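Projet Sostis – Rapport d'avancement, période se terminant en mars
Collecte de démonstrations pour l'apprentissage de la manipulation d'objets courants
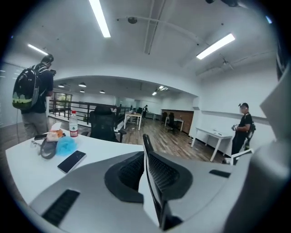
1. Rappel de l'objet du financement

Le lot 2 prévoit la constitution d'un jeu de démonstrations enregistrées par des opérateurs humains à l'aide de pinces tenues à la main. Ces démonstrations servent à entraîner la politique de commande développée par Bistley. Karner fournit les pinces et assure leur étalonnage. Le présent rapport couvre la collecte et le contrôle qualité ; l'entraînement fera l'objet d'une note séparée.

2. État de la collecte

À la clôture de la période, 2 512 démonstrations ont été enregistrées et transférées sur le serveur du projet. L'objectif intermédiaire fixé par la convention était de 600 démonstrations validées. Nous en comptons 604 après relecture complète. Les autres sont en attente de relecture ou ont été écartées, principalement pour perte de suivi de la pince ou début d'enregistrement trop tardif.

Les prises ont lieu dans des locaux de travail meublés : bureaux, tables, fauteuils, éclairage au plafond. Les objets sont ceux que l'on trouve sur un bureau, par exemple une bouteille d'eau en plastique, un téléphone ou une paire de lunettes. Nous n'avons pas cherché à uniformiser les fonds ni la lumière, conformément au protocole.

La liste compte désormais 14 tâches. Les tâches de saisie et de dépose simples sont bien couvertes. Les objets souples et les emballages transparents restent sous-représentés parmi les démonstrations validées, car leur taux de rejet est plus élevé.

3. Contrôle qualité

Chaque enregistrement passe par un contrôle automatique (durée, images manquantes, continuité de la trajectoire), puis par une relecture humaine. La relecture est aujourd'hui l'étape la plus lente. Un second poste a été ouvert en février et le retard a cessé d'augmenter, sans encore diminuer.

Le critère « objet visible à la saisie » était interprété différemment d'un relecteur à l'autre. La consigne a été réécrite et les démonstrations concernées ont été relues une deuxième fois.

4. Difficultés rencontrées

La perte de suivi survient surtout lors des rotations rapides du poignet. Les opérateurs ont reçu la consigne de ralentir à l'approche de l'objet. Karner étudie par ailleurs une correction logicielle.

La livraison des doigts de rechange commandés chez Iwasaki a pris du retard. Deux pinces ont été immobilisées pendant une partie de la période.

5. Budget

Les dépenses de personnel sont conformes au prévisionnel. La ligne « petit matériel » est légèrement dépassée du fait des doigts de rechange. Nous demandons l'autorisation de couvrir l'écart par la ligne « déplacements », peu utilisée à ce jour.

6. Prochaine période

- Résorber le retard de relecture.
- Compléter les tâches portant sur les objets souples et les emballages transparents.
- Livrer à Bistley une première version figée du jeu validé, avec sa documentation.
- Ouvrir un deuxième site de collecte, sous réserve de l'accord du financeur sur le point 5.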